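Questions I get asked about the Monday swap shelf

I've run the book swap at Cadik for long enough that the same questions come round every few weeks, so I've put my answers in one place. If yours isn't covered, just grab me on a Monday evening (I'm usually there from 6.30, kettle on).

Do I have to bring a book to take one?

No! Please stop hovering. If you've got something to bring, lovely, and if you haven't, take one anyway and drop something off when you've had a clear-out. Plenty of people have never brought a thing and they're very welcome, they keep the shelf moving.

What sort of books do you want?

Anything you'd hand to a friend without wincing. Crime goes fastest, then cookery, then anything with a ship on the cover. I'm less keen on old computer manuals, encyclopaedias with half the alphabet missing, and travel guides to places that have changed currency. Damp books I really can't have, they spread it to everything else on the shelf. Wrap yours up if it's raining.
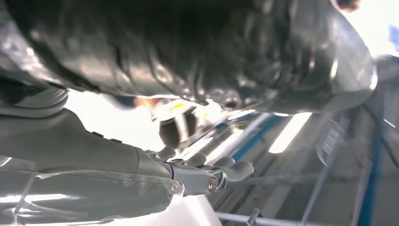
Creases and shine, up close.

How many can I bring at once?

One carrier bag. I used to say a box, and then Savvas Stamatopoulos turned up with 63 paperbacks from his aunt's loft and we were stepping over westerns until June. If you've got a big house clearance on your hands, email me first and I'll see who has space. Alten take children's books most of the year and they're nice to deal with.

Do you keep a list of what's on the shelf?

I tried. I had a spreadsheet, with genres, and it was wrong by the end of the first evening. Now I just keep a wants list in the red notebook, so write down what you're after and your name next to it. It works better than you'd think. Eirini Rallis waited 2 years for the third book in her Masanja trilogy and then got it twice in a week.

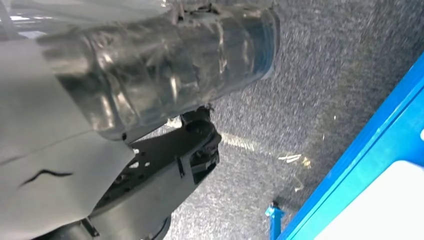

The notebook lives by the kettle, by the way, and the pen is meant to live with it. If you've walked off with the pen, I'd love it back. Same goes for the date stamp, which I was very fond of.

When do I have to return things?

You don't. It's a swap, so the book is yours, and you can keep it, pass it to your sister or bring it back when you're done. The one exception is anything with a green sticker. Those are reading group copies and I need them back before the next meeting, or somebody has to bluff their way through the discussion (I've been that somebody, it was grim).

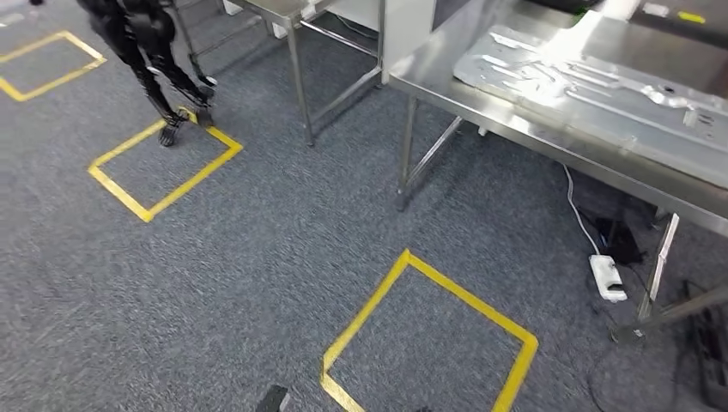 Yellow tape squares on the carpet.

How do I join the reading group?

Turn up. We meet after the swap, 40 minutes or so of book and then a fair bit of cake. You don't have to have finished. We vote on the next title by hands in the air, and I only get to overrule it if the thing is out of print or longer than 26 chapters, a rule that came in after a very long winter.

Do you ever read anything cheerful?

We've had a gloomy run, I admit it. I blame whoever proposed the lighthouse one. I put out a call for funny books last time and got plenty of opinions back. 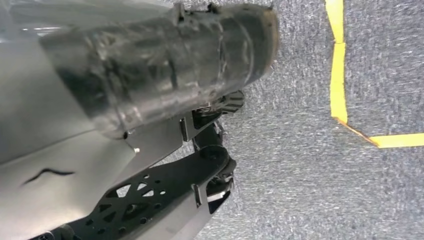

Yakubu Adebisi wrote that funny books are harder to talk about than sad ones, and that he'd sooner laugh at home and come along for an argument. He did also ask for more short stories, so I've put a collection on the list and he can introduce it.

Can I bring my children?

Yes, of course. There's a low shelf for them, and they can take as many as they can carry. Picture books get hammered, so spare ones are always welcome, even a bit chewed.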